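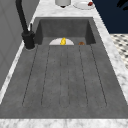 가림률(occlusion ratio)은 시뮬레이터에서 공짜로 얻을 수 있는 신호 중에 제가 제일 좋아하는 값입니다. 물체가 원래 화면에서 차지해야 할 면적 중 얼마나 다른 것에 덮여 있는지를 0에서 1 사이의 숫자 하나로 알려 주는데, 이 숫자 하나만 있어도 인식 모듈과 플래너 사이의 대화가 완전히 달라져요! 싱크 작업을 해 보신 분이라면 바로 감이 오실 겁니다. 물받이 판 쪽에서 개수대를 바라보면 안쪽 접시는 턱에 걸려 위쪽 절반만 반원으로 보이고, 그 오른쪽의 작은 갈색 물체도 아래가 잘려 나갑니다. 검출기는 이 반원을 보고 신나서 바운딩 박스를 그리고, 플래너는 그 박스의 중심을 접시의 중심이라고 믿고, 그러면 손끝 목표점이 엉뚱한 곳에 찍히죠. 이 글에서는 가림률을 직접 계산해서 이런 일을 미리 걸러 내는 방법을 처음부터 끝까지 만들어 보겠습니다.

작성: Amarachi Ogbonna
2019년 12월 15일 일요일

준비물

Python 3.6 이상, NumPy, 그리고 물체별 세그멘테이션 마스크를 뽑아 주는 렌더러가 필요합니다. 저는 저희 팀에서 쓰는 시뮬레이션 래퍼 Clumesus와 주방 장면 묶음 Ivillow를 기준으로 설명할게요. 다른 도구를 쓰셔도 괜찮습니다. 특정 물체만 켜고 끄면서 렌더링할 수 있고, 픽셀마다 물체 ID가 나오기만 하면 됩니다. 함수 이름만 바꿔서 따라오세요.

마스크 두 장의 아이디어

원리는 정말 단순합니다. 같은 카메라, 같은 물체 자세에서 마스크를 두 장 뽑습니다. 첫 번째는 장면 전체를 렌더링한 뒤 대상 물체의 ID만 골라낸 마스크입니다. 실제로 보이는 부분이니까 visible 마스크라고 부를게요. 두 번째는 대상 물체만 남기고 나머지를 전부 숨긴 채로 렌더링한 마스크입니다. 가리는 것이 없으니 물체의 윤곽 전체가 나옵니다. 이쪽은 amodal 마스크입니다.

가림률은 1에서 visible 면적 나누기 amodal 면적을 뺀 값입니다. 훤히 다 보이면 0, 완전히 숨어 있으면 1. 끝이에요! 그런데 이걸 실제 장면에 넣어 보면 재미있는 구석이 꽤 나옵니다.

1단계: 장면을 불러오고 물체를 고정하기

물리 엔진을 켜 둔 채로 두 번 렌더링하면 그 사이에 물체가 미세하게 움직일 수 있습니다. 먼저 물체가 가라앉을 때까지 시뮬레이션을 돌리고, 그다음에 멈춥니다.

env = clumesus.load("ivillow/sink_wide")
env.step(200)
env.pause()

저는 200 스텝이면 충분했습니다. 접시를 기울여 놓거나 둥근 물체를 많이 넣는 장면이라면 스텝 수를 고정하지 말고 속도가 충분히 작아졌는지 확인하는 쪽이 안전합니다. Knut Lenz가 짜 준 wait_until_still 함수가 래퍼 안에 들어 있으니 그걸 쓰셔도 좋아요(스텝을 세는 것보다 훨씬 우아합니다).

2단계: visible 마스크 뽑기

seg = env.render_segmentation(camera="front")
visible = (seg == target_id)

세그멘테이션을 뽑을 때는 안티에일리어싱을 반드시 끄세요. 켜져 있으면 경계 픽셀에서 ID 두 개가 섞이면서 존재하지 않는 물체 번호가 튀어나옵니다. 컬러 이미지용 렌더러와 마스크용 렌더러를 따로 두는 것이 가장 편합니다.

3단계: amodal 마스크 뽑기

with env.only_visible([target_id]):
 seg_solo = env.render_segmentation(camera="front")
amodal = (seg_solo == target_id)

여기서 꼭 확인할 것이 있습니다. only_visible 안에서는 싱크와 조리대도 같이 숨겨져야 합니다. 배경 메시를 "정적 구조물"이라는 이유로 예외 처리하는 도구가 많은데, 그러면 개수대 턱이 두 마스크에서 똑같이 물체를 가려 버려서 가림률이 0으로 나옵니다. 반쯤 숨은 접시가 "완벽하게 잘 보임" 판정을 받는 거죠. 저도 처음에 이걸로 반나절을 날렸습니다. 조리대 메시 하나가 static 그룹에 들어가 있었는데, amodal 마스크를 그림으로 저장해서 열어 보니 접시가 여전히 반원이더라고요. 숫자만 보고 있었으면 며칠은 더 걸렸을 거예요.

4단계: 비율 계산하기

def occlusion_ratio(visible, amodal, min_area=80):
 full = amodal.sum()
 if full < min_area:
 return None
 return 1.0 - (visible & amodal).sum() / full

amodal 면적이 80픽셀보다 작으면 None을 돌려주게 했습니다. 아주 작은 물체는 픽셀 하나만 바뀌어도 비율이 출렁거려서, 억지로 숫자를 주면 뒤쪽 코드가 그걸 너무 진지하게 받아들입니다. None과 1.0은 뜻이 전혀 다르다는 점도 기억해 두세요. 1.0은 가려진 것이고, None은 판단하지 않겠다는 것입니다. 나중에 평균을 낼 때 둘을 섞으면 결과가 아주 이상해집니다.

visible과 amodal을 and로 묶은 것은 안전장치입니다. 두 렌더링이 정말 같은 상태에서 나왔다면 visible은 항상 amodal 안에 들어가야 합니다. 개발 중에는 아래 한 줄을 넣어 두고, 여기서 걸리면 1단계로 돌아가세요.

assert not (visible & ~amodal).any()

5단계: 화면 경계에 잘린 물체 구분하기

지금까지의 가림률은 화면 바깥으로 잘려 나간 부분을 모릅니다. amodal 마스크도 같은 크기의 이미지 안에서 그리니까요. 조리대 뒤쪽에 놓인 흰 원통형 용기처럼 위쪽이 화면 경계에 걸린 물체는 가림률이 0에 가까워도 전체가 보이는 것이 아닙니다. 이런 물체를 골라내려면 amodal 마스크가 이미지 테두리에 닿는지 검사하면 됩니다.

def touches_border(m):
 return m[0].any() or m[-1].any() or m[:, 0].any() or m[:, -1].any()

정확한 비율까지 필요하면 카메라의 초점 거리는 그대로 두고 이미지 캔버스만 넓혀서 amodal 마스크를 다시 그리는 방법이 있습니다. 이때 주점(principal point)도 넓힌 만큼 옮겨 줘야 합니다. 시야각만 키우면 물체 크기가 같이 줄어들어 면적 비교가 깨집니다. Adaeze Idahosa가 리뷰에서 잡아 준 부분인데, 덕분에 제 첫 버전의 그래프를 전부 다시 그렸어요. 고마워요, Adaeze!

6단계: 여러 배치에서 돌려 보기

함수가 준비되면 배치를 바꿔 가면서 값을 모읍니다. 여기부터가 정말 재밌습니다. 싱크는 그대로인데 안에 든 것과 뒤쪽 조리대에 있는 것이 달라지면 어떤 물체가 어려운지가 눈에 확 들어오거든요. 개수대 안에 접시와 작은 갈색 물체만 있는 배치라면 둘의 값을 나란히 출력해 보세요. 갈색 물체는 턱 너머로 살짝 올라와 있을 뿐이라, 면적 하한에 걸리는지부터 살펴보기 좋은 대상입니다. 노란 물체처럼 어떤 배치에서는 접시 위에 있고 어떤 배치에서는 뒤쪽 조리대에 있는 것은 5단계의 경계 검사와 함께 기록해야 나중에 헷갈리지 않습니다.

for seed in range(2000):
 env.reset(seed=seed)
 env.wait_until_still()
 env.pause()
 for obj in env.objects():
 record(seed, obj, measure(env, obj))

measure는 2단계부터 5단계까지를 묶은 함수입니다. 시드 2000개를 돌리면 물체마다 마스크를 따로 그려야 해서 시간이 꽤 걸립니다. 세그멘테이션 렌더링만 해상도를 낮추고 싶은 유혹이 생기는데, 그러면 min_area도 면적 비율에 맞춰 같이 낮춰야 합니다. 저는 해상도를 그대로 두고, visible 면적이 0인 물체는 색이나 조명 계산을 건너뛰게 해서 시간을 줄였습니다.

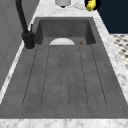

7단계: 플래너에 넘기기

저희 플래너 Jesel은 물체마다 위치와 신뢰도를 받습니다. 처음에는 가림률을 신뢰도에 그냥 곱했는데, 별로였어요. 절반이 가려진 접시와 검출기가 헷갈려 하는 접시가 같은 점수를 받으니 플래너가 둘을 구분할 방법이 없습니다. 필드를 따로 두세요.

obs = {
 "pose": pose,
 "confidence": conf,
 "occlusion": occ,
 "at_border": border
}

그러면 플래너 쪽 규칙을 읽기 쉽게 쓸 수 있습니다. 가림률이 높으면 카메라를 옮겨서 다시 보고, 신뢰도가 낮으면 같은 자리에서 몇 프레임을 더 모으는 식입니다. 경계에 걸린 물체는 카메라 방향부터 돌립니다. Morenike Yusuf가 이 규칙들을 행동 트리로 옮겼는데, 노드가 11개밖에 안 되는데도 동작이 놀랄 만큼 깔끔합니다.

물론 실제 로봇에는 amodal 마스크가 없습니다. 시뮬레이션에서 구한 값을 정답으로 삼아 가림률 예측기를 학습시키고, 플래너에는 그 예측값을 같은 필드로 넘기면 됩니다. 인터페이스가 같으니 플래너 코드는 한 줄도 바뀌지 않아요. 이게 제가 이 방식을 좋아하는 가장 큰 이유입니다.

자주 걸리는 문제

가림률이 음수로 나와요.
and 연산을 빼먹었거나 visible을 다른 프레임에서 가져온 경우입니다. 위의 assert를 켜고 다시 돌려 보세요.

접시 위에 물체를 올리면 접시의 가림률이 올라가요.
정상입니다. 접시 입장에서는 위에 놓인 물체도 가리는 물체니까요. 싱크 구조 때문에 가려진 것과 다른 물체 때문에 가려진 것을 나누고 싶으면, 대상과 싱크만 남긴 세 번째 마스크를 뽑으세요. 이 마스크와 amodal의 차이가 구조물에 의한 가림이고, visible과의 차이가 나머지 물체들이 추가로 가린 부분입니다.

수도꼭지는 구조물인가요, 물체인가요?
저는 구조물로 넣습니다. 다만 레버를 돌리는 작업이 있다면 레버만 떼어서 별도 ID를 주세요. Ivillow 장면 파일에서는 링크 이름으로 나눌 수 있습니다.

투명한 컵은 어떻게 하나요?
ID 마스크는 투명도를 모르기 때문에 유리컵 뒤의 물체를 완전히 가려진 것으로 계산합니다. 저는 투명 재질 목록을 따로 만들어서 visible 마스크를 뽑을 때 숨깁니다. 굴절까지 따지기 시작하면 얘기가 길어져요.

결과를 눈으로 보고 싶어요.
Baudry에 마스크 두 장을 겹쳐 그리는 뷰어가 있습니다. amodal은 윤곽선으로, visible은 반투명 색으로 칠해 주는데 시드를 넘겨 가며 보는 맛이 있습니다. 저는 200개 넘는 배치를 이걸로 훑으면서 static 그룹에 잘못 들어간 메시를 두 개나 더 찾았어요. 뷰어 단축키는 Ladi Garba가 정리해 둔 문서에 있고, 세 번째 마스크를 겹쳐 보는 기능은 1월 릴리스에 들어갈 예정입니다.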